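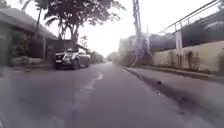
Potau Street Robot Program
Progress report and equipment plan, second period
Prepared by Adaeze Nwachukwu for the Vellinov Fund

1. Where we are

The small delivery robot is driving on public residential streets with a walking attendant. Since the last report it has completed 67 of the 80 supervised runs in the work plan. The remaining 13 are all on the longer routes, and we expect to finish them by the end of June.

Chidubem Fashola and Ustyna Zinchenko ran the street work. Przemysław Brzozowska handled repairs and the spare parts stock, and the buying plan below is mostly his.

2. What the street work has told us about equipment

The robot sits low, and so does its forward camera. From that height the road takes up the lower part of the view, and a center line with worn paint is a set of pale patches. The lane finder we started with expected clean dashes. We have stopped using it as a main input and now steer mainly from the curb, with the marking as a check when it is found.

Bright, hazy skies are the other problem. The camera exposes for the sky, and shaded house fronts and the ground under large trees go dark. Ustyna tested two exposure settings and neither was good enough under heavy tree cover. This is a sensor limit and we would like to fix it with a purchase. She has put a good deal of time into software already.

Parked cars are handled reliably when they stand fully in the road. A car parked close to the curb breaks up the edge we are following, and the robot slows down more than it needs to. It also slows for small debris in the gutter. Seven of the completed runs needed the attendant to take over, and five of those were at parked cars. The other two were lost radio links.

3. Spending to date

Spending is within the approved amount. The battery line is fully spent. The wheels and tires line is under, as the first set has lasted longer than planned. The attendant hours line is slightly over and will stay that way until the long routes are done.

One order is late. The replacement motor controllers from Menon were due before the start of this period and came near the end of it. We kept going by moving a controller over from the bench unit, which meant no bench testing for most of the period.

4. What we plan to buy

Forward camera with wider dynamic range, quantity 2. One for the robot and one for the bench unit, so that both see the same thing. This is our first priority.

Short-range side sensors, one set. For the curb side only. Chidubem wants to try these on the parked car cases before we commit to a set for both sides.

Motor controller, one spare. Kept on the shelf. We do not want to strip the bench unit again.

Second battery pack and charger. The long routes use most of a charge, so at present we get one long run in the morning and then wait. A second pack would let us do an afternoon run the same day.

We looked at buying a second complete robot from Uver and decided against it for this year. The unit itself is affordable, but it would need its own attendant, insurance and storage, and Yakubu Briggs in finance could not make those fit under the current award. We may raise it again at renewal.

5. Requests to the Fund

We ask for approval to move the unspent part of the wheels and tires line to sensors. With that change, the cameras and side sensors can be ordered within the present budget. The spare controller and the battery pack would come out of the equipment reserve – this also needs your sign-off under the award terms. Quotes for all four items are attached.

If approval comes after the long routes are finished, we will rerun a few of the shaded streets with the new camera so the results can be compared.

6. Next period

Finish the 13 remaining runs. Fit and calibrate the new camera. Return the bench unit to regular use. Send the Fund the full run log with attendant notes.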